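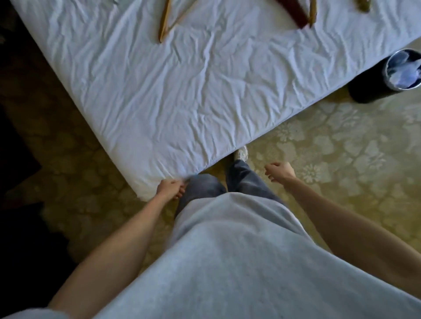 The Island Edition

The year I turned 25 I was the entire editorial staff of the Josorico Visitor's Companion, a fat little guidebook you could pick up free at the ferry dock, both airports (one of them was a field), and any hotel that paid for a half page or more.

Stavros Sfakianakis owned it. He also owned the maps, the wedding directory, and a glossy thing about yachts that I'm pretty sure only yacht people's dentists ever saw. He hired me over the phone because I could spell "archipelago" and was willing to move in March, right when the old editor had walked out over something to do with a centerfold map. I didn't ask. I should have asked!

So my first week, he hands me the proofs and says everything's done except Kamier.

"What's Kamier?" I said.

"Small island. Top right. You write me 200 words, Suha sells me two ads, we go to press."

I looked at the map. Top right, sure enough, there was a bean-shaped island with a tiny palm tree on it and a dotted ferry line. I looked in last year's edition. "Kamier, the quiet sister, rewards the patient traveler." The year before that, same sentence. I went back through the whole shelf, sitting on the floor with a bag of plantain chips, and that sentence never changed except one year when it was "patent traveler."

I called the ferry office. Nobuhle Jacobs picked up, like she always did, with the radio going behind her.

"Kamier?" she said. "Honey, we don't go to Kamier."

"Since when?"

"Since I've been here."

Suha Obeidat, our ad person, had never sold a single ad there either. She'd figured it was a territory problem. Tae-yang Kwon, who drew the maps, told me he'd inherited it from the mapmaker before him, and he'd only added the palm tree. He seemed kind of hurt when I asked whether he'd ever seen the place. "Have you seen Uda?" he said. I had not seen Uda. I'd written 50 words on Uda's bakery that morning.

That left Pylyp Polishchuk, who had a boat called the Zhuravel and took people out fishing when his back was okay. I paid him out of my own pocket and packed for a night away, in case there was a guesthouse. I brought a nice shirt. I don't know who I thought I was going to meet.

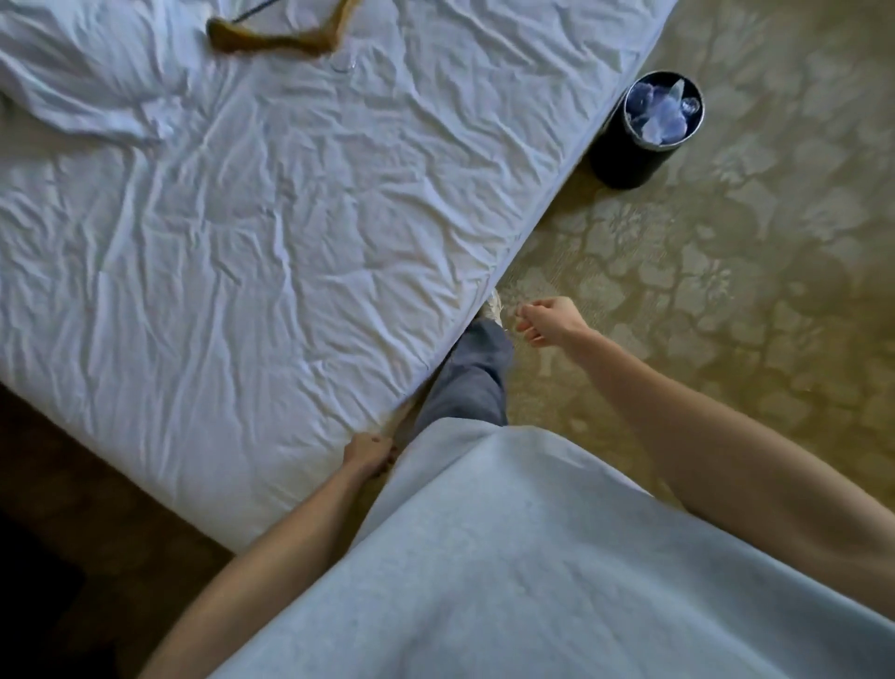 One hand on a badly wrinkled sheet.

We went out past Uda (there is a Uda, and the bakery was closed) and kept going until the water turned that heavy dark blue. Pylyp had my guidebook open on his knee with a sandwich holding down the page. After a good long while he cut the engine.

"Here," he said.

It was water. Some birds were sitting on it.

"Maybe it's farther," I said.

"Maybe," he said, and gave me half the sandwich.

I had a whole speech ready for Stavros when I got back. Accuracy, trust, the reader standing on the dock with her suitcase. He listened to all of it with his glasses pushed up on his head. Then he went over to the wall where the big map hung and looked at the top right corner for so long I thought he'd forgotten I was there.

"My uncle put it in," he said finally. "For the competition. If they copied us, we would know."

"Did they copy us?"

"All of them," he said. "The airline too."

We printed 2000 copies that spring. I wrote the Kamier page myself, and I kept the first sentence the way it was. Then I gave the island a beach, a goat path, and one small hotel with blue shutters, no phone.

In June a woman wrote in to say the hotel had been lovely but the breakfast was late.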